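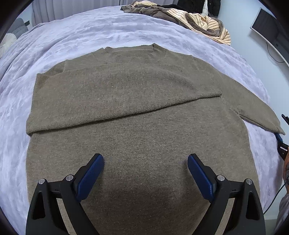

About Antunes Coatings Lab

August
By Clementina Moreira
2 min read

Search this site Enter keyword Go

Antunes is a small materials lab in Siltonley. We develop thin coatings that cut glare and stray reflections inside optical instruments. Most of our work goes into telescope tubes, lens housings and light sensors.

Vasco Caldeira and Doaa Kabbaj started the company in two rented rooms in Flidumthorpe. Vasco had worked on vacuum deposition and Doaa on surface chemistry. They moved to the present building when the second furnace would no longer fit through the door.

We now have 19 staff. Wendell Lyons runs the test bench, where each coating is measured for reflectance at several angles and then put through 1,000 heating and cooling cycles. Samples that flake or crack go back to Doaa's group with the data.

What we make

Our main product is Gakatstead, a matte coating for aluminum and steel parts. It is applied as a spray and cured in an oven. We coat customers' parts on site, in batches of up to 20. We do not sell the liquid separately.

Working with us

Send a drawing of the part and the wavelengths you care about. Clementina Moreira answers new inquiries and can arrange a test piece. Deliveries are accepted at the rear entrance every day except Monday.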